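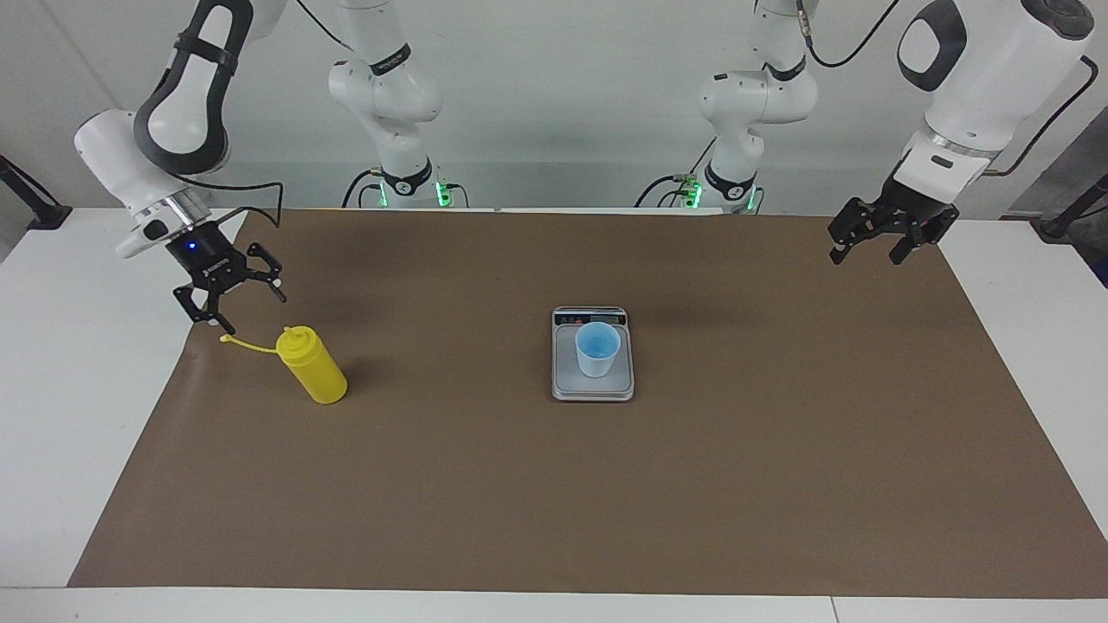

How often does a seed trap need to be emptied?
Every 2 weeks during the main seed fall, and once a month for the rest of the year. Sites with heavy leaf fall need shorter intervals in autumn, as a full bag holds water and the seed at the bottom starts to rot.

Irkau Seed and Litter Trap
Made by Parnero

The Irkau is a funnel trap for measuring seed rain and litter fall in woodland. It consists of a steel hoop, a mesh bag and three legs. The bag hangs clear of the ground, drains freely and is closed at the bottom with a drawcord, so that it can be emptied without being taken off the hoop.

The trap is intended for fixed plots visited on a regular schedule. It is not suitable for catching fine pollen or fern spores, which pass through the mesh.

Specification

Hoop: galvanised steel, welded joint, 40 cm inside diameter
Bag: knitted polyethylene mesh, green, UV stabilised
Bag life: 3000 hours of direct sun, longer under closed canopy
Legs: galvanised steel rod with foot plate, push-fit into the hoop sockets
Closure: drawcord with toggle
Hoop weight: 222 g
Standard mesh: retains birch seed and larger
Fine mesh: to order, retains most heather and rush seed

Catch area

Catch per square metre is worked out from the inside diameter of the hoop. Measure each hoop before it goes out and again at the end of the season. A hoop that has been stood on or hit by a branch will be slightly oval, and the area should be corrected or the trap left out of the totals.

The rim must be level. On a slope, push the uphill leg further into the soil and check with a small spirit level laid across the hoop in both directions. A tilted trap presents a smaller opening to falling seed and the error grows quickly in wind.

Siting

Set traps on a grid or along a line with a random start. Do not move a trap to avoid a gap in the canopy. Low vegetation that overhangs the rim should be cut back at each visit, and the cutting noted on the field sheet.

Where deer or cattle have access, fit the Brumberg collar, sold separately. It raises the hoop above browsing height and adds a ground anchor to each leg. Rodents will take beech mast and acorns from any open bag. For these species use the lid grid, which has openings large enough to let the nuts through.

Emptying

Hold a labelled paper bag under the drawcord, release the toggle and shake the mesh downwards. Turn the lower part of the bag inside out and brush off anything caught in the knit. Dry the sample before sorting. Plastic sample bags should not be used for wet litter.

Spares

Bags are sold singly and fit all Irkau hoops. The older Amissah hoops have a wider rim and need the adaptor strip. Legs are the same on both models. Toggles are supplied with each bag and are not stocked separately.

Customer note

Etornam Zakaria, woodland survey: "We changed from the Amissah and kept the old legs. The bags drain better. The drawcord is stiff in frost and we now carry a spare length."

Delivery

Hoops are sent flat, with legs bundled and bags packed separately. Large orders may arrive in more than one parcel. For fine mesh, orders placed by August are made up before the autumn season. Technical questions go to Obed Osei at the Parnero sales desk.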